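Filed under: Robot learning > Manipulation > Evaluation and metrics

Print this page | E-mail this question

Policy wipes the whole sink but leaves the thin marks. Is my metric wrong or my method?

Posted 2026-01-03 by sowah_bench

I'm working on a wiping task for a single arm with a multi-finger hand. The job is to clean a bathroom sink with a cloth. The policy is trained from teleoperated demonstrations, with head camera images and joint positions as input and chunks of arm and hand targets as output. We call the project Sowah. The training code is a fork of Zaltesent with a few changes to the data loader.

The result I'm trying to make sense of is this. By coverage, the policy looks good. I project the cloth position onto a model of the basin and count the share of the surface it passed over. On the flat bottom that share is always high. But when I compare images from before and after a run, only 70 percent of the marked area is gone. The part that remains is nearly always of the same kind: thin lines, and small dots that sit away from the main cluster. Thick smudges come off.

The marks are put down by hand before every run. I try to include one looping trail, one group of smudges and a long thin line, so that the policy sees different shapes. They go in different places each time.

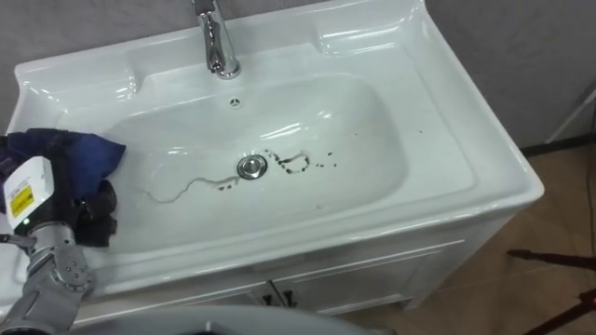

Sink setup, head camera view. Dark marks on both sides of the drain, cloth in hand.

Things I have already tried:

Longer episodes. The policy keeps wiping but goes over the same region near the drain. The score does not change much.

More demonstrations of the flat bottom only. This helped the smudges and did nothing for the line.

Higher image resolution. I doubled it and trained again from scratch. There was a small gain, but it was within the spread between seeds, so I would not report it.

What I can't work out is whether the policy doesn't see the thin marks, or sees them and doesn't press hard enough, or whether my after-image scoring is picking up something that isn't there. The sink is glossy and there are overhead lights. I also have no force sensor at the wrist, so pressure is only what I can guess from the joint currents.

Is there a standard way to separate these? I would like to write this up as a short result in February and don't want to claim a perception failure if it is a contact problem.

Tags: wiping, imitation-learning, contact, coverage-metric, reflective-surfaces

3 answers

Answer 1 (marked as accepted)

You can separate them without a force sensor. It takes a few hours of robot time.

First, test the contact alone. Take the policy out of the loop. Record one wiping path by teleoperation that you know crosses the thin line, and replay it open loop on a freshly marked sink. Put the marks in the same place by using a paper template with holes cut in it. If the replay removes the line, the cloth and the pressure are good enough and you can move on. If it leaves the line, you have a contact problem and no amount of vision work will fix it.

When you do this, look at which part of the cloth is touching. A bunched cloth touches the surface at a few folds and misses the gaps between them. Your coverage number treats the cloth as a solid patch, so it will count a thin line as wiped when a gap went over it. A wide smudge gets hit by at least one fold and smears or comes off. That alone could produce the pattern you describe. We had the same thing on a countertop task with the Brulmont hand, and the coverage figure was too high until we replaced the solid patch with a contact print. To get the print, put washable paint on a scrap tile, press the cloth on it once in the normal grasp, and photograph what the tile looks like afterward. Use that shape in the projection. It is still crude, as the folds change during a run, but it is much closer.

Second, test the perception alone. Keep the trained policy and run it on 2 kinds of sink: one with only the thin line and one with nothing. Compare the cloth paths. If the paths look the same, the policy is not responding to the line. If they differ, and the path with the line goes toward it, then it does see it. Do enough repeats that you know how much the path varies on a clean sink. Without that baseline the comparison means very little.

My guess is that you have some of both. The wiping near the drain is a common habit in policies trained on demonstrations, as most demonstrators start or finish there. Check your own data for it. Plot where the cloth is over time across all demonstrations, and if the map has one bright spot near the drain, you have your explanation for the repeated passes.

One note on the scoring. Subtracting before and after images on glossy ceramic is risky. The arm changes the reflections depending on where it stops. Send the arm to the same parked pose before both images, mask out the drain stopper and the faucet, and take several empty-sink pairs with no wiping in between. Whatever "removed" or "remaining" area you measure on those pairs is your noise floor. Report it next to the result.

Answer 2

I would use a wet cloth.

Also what marker are you using? Dry erase comes off ceramic very easily and some other pens don't. If the thin line was drawn with a different tip it may just be a different amount of ink. Might be worth ruling out first.

Answer 3

Mostly agree with the first answer. Adding two points from our side. We run a similar benchmark on Jirar arms, with trays in place of a sink.

Demonstrators matter here. When we looked at our recordings, people made wide strokes first and then went back for the leftovers, but the second part was short and a lot of it had been trimmed. Our script ended each episode when the operator's speed dropped below a threshold, and people slow down when they are looking for small marks. So the most useful frames were gone. After we put them back and weighted that phase by a factor of 3, the policy began to make return passes. It took roughly 2 extra days of collection to get enough of them. I would check your trimming before you collect anything new.

The other point is about what you report. Remaining area hides this kind of failure. A long thin line has very little area, so a policy could leave every line in the sink and still get a good score. Yours is low enough that you noticed. I would report the number of separate marks left as well, split by type – line, dot, smudge. If you only have room for one table, I would use that one and put the coverage figure in the text.

I don't agree that image resolution is ruled out. You doubled the input size, but check what happens after that. In the Zaltesent version we use, the default encoder settings resize the images again before they get to the network, and the setting is in a different config file from the data loader. If your fork kept it, the two training runs saw the same pixels. Save a few tensors right before the encoder and look at them as images. If you can't see the line in there yourself, the policy has no chance.

Comment from sowah_bench: Thanks. The second resize was still on. I had not changed that file. Training again now with it off. The replay test from the first answer is done for one template position and it left part of the line both times, so contact is a real part of it. Dry cloth in all runs so far, same pen for all the marks. I'll do the clean-sink baseline next and post the paths.

Print this page | E-mail this question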